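From: Arif Manurung
To: Raju builders list
Subject: Re: [raju-build] Gripper pads, and where did everybody put their wrist camera?

Hello all,

Sorry for the slow answer, Skillum had me out of town for most of December and the arm sat under a sheet the whole time. I read every message in this thread on my phone in the evenings and wanted to answer all of them (typing on glass, no thank you!), so please forgive me if I now answer everything at once.

The earlier message I want to start with:

> I printed the fingers from the stock files and glued on strips cut from
> an old mouse mat. They hold a soup can fine but anything flat just
> squirts out the front. Is it the pads or is it me? Also, for those who
> moved the camera to the wrist, how much of the fingers do you let it
> see? Mine sees so much finger that there is hardly any table left. And
> last one, what are you using for a work surface? My desk is plain white
> and the tracker hates it.
> Thanks from a beginner, second arm, first one that moves.

First of all, congratulations on the one that moves! My own first one never did, and parts of it are still holding up a shelf in the laundry room.

I don't think it's you. Mouse mat foam feels grippy under your thumb, but it squashes, and when it squashes the two faces are no longer parallel, so a flat thing gets pushed forward exactly the way you describe. I went through the same thing with foam tape and then with bicycle tube. What I have now is black rubber with a fine diamond pattern, like the knurling on a good tool handle, only softer. It came as a sheet from Moltora, and I cut the pads with a fresh blade and a steel ruler, and rounded the top corners so they don't catch when the fingers come in low. Wipe the printed face with alcohol before you glue. I know everybody says that and everybody skips it, me included, and my first pair peeled.

Now the camera.
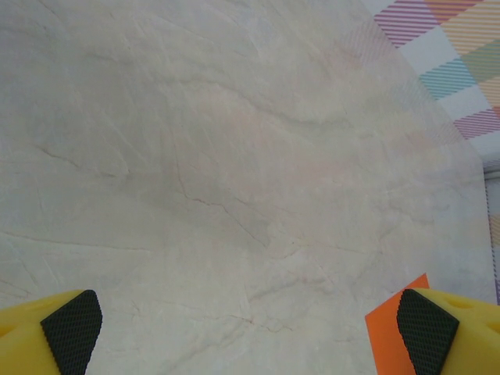
My rule for the wrist camera is that I want to see both pads and as little as possible of everything behind them. It took me a couple of evenings with shims to get there and I'm fairly happy with it. The fingers come up from the two bottom corners, both pads are in view and facing each other, and most of what is left over is table, so the tracker has plenty to chew on. The yellow helps too. I picked it only because I had most of a spool left, but it stands out very cleanly from the black rubber and from the pale surface, and finding the pads by color turned out to be a few lines of code where I had expected a whole weekend. If your fingers are white or gray, on a white desk, I would reprint them in something loud before touching any software. Set the camera tilt first and tighten it, and only then play with the focus, otherwise you will do the focus twice, as I did.

About the work surface, I can say something nice about marble pattern. I didn't choose it for the robot at all, I just liked it. But the veins wander all over in different directions, a few gray and some reddish brown, and the tracker loves them, because no two patches are quite the same. Plain white gives it nothing and a regular check gives it too much of the same. Mine drifted 26 pixels over a long sweep on my old plain top and 2 on the marble, with nothing else changed. Somebody asked whether the plaid along the edge confuses it. A little, when the arm reaches all the way over to it, so I mask it out in software and stay on the marble side.

Then flat things, which I think was the real question. I practice with orange sheets, because if the arm can manage a flat sheet it can manage most of what I'd like it to do in the kitchen one day. Don't try to come straight down on the middle of one with the fingers open. Go for an edge, and go slowly. I have the close speed set to 1000 in the Nerkon settings file now. It came set to 2000, and that is simply too quick for anything thin, the first finger to touch pushes the sheet away before the second one gets there. Be patient with the approach as well and let the wrist settle before you close. I count to two in my head when I'm driving by hand, which my daughter finds very funny.

The other trouble with flat things is that they get in front of the camera. From a hand's width up, the sheet is a nice shape with corners you can find. Come in close and it covers a whole chunk of the view, and if your code is looking for four corners it will sulk. I switched to following one straight edge once the sheet gets big in the picture, and that has been much calmer.
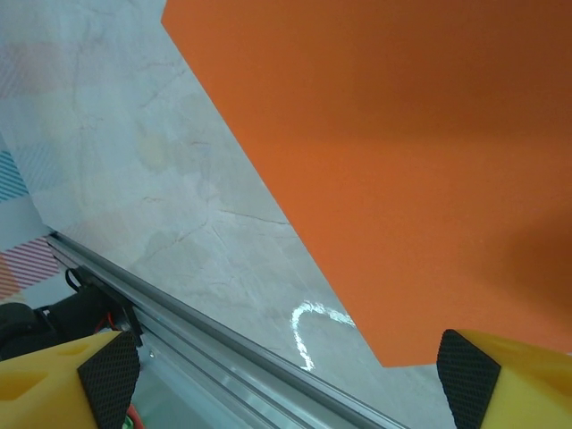

Up close to an orange sheet, with the rail along the lower left and some glare on the marble.

You'll notice the glare, the hook-shaped bright bit just under the edge of the sheet. That kind of thing cost me an evening. My edge finder would happily grab a highlight like that and go off along the curve. Turning down the exposure did more than any filter I tried, and moving my lamp did more than the exposure. So start with the lamp! A cheap paper shade is next on my list.

The long silver piece is ordinary slotted aluminum extrusion. I went with extrusion for the frame after the wooden version moved with the weather, and I wouldn't go back. It does get into view at some wrist angles, and I mask that too, with the same mask trick as for the plaid. Leave more slack in the cabling than you think you need, and then check it at both ends of the travel with the power off.

I'm happy to send the finger files to anybody who wants them. They are the stock fingers with the oval holes kept and the pad face made a touch deeper for thicker rubber. I still haven't cleaned up the edge following code enough to show it to decent people, but write to me off list and I'll send it as it is, with apologies in the comments.

And to our beginner: please tell us what rubber you end up with, and post the numbers if you try a patterned surface. I'd like to know if it's the veins or just my good luck.

Warm regards to all,
Arif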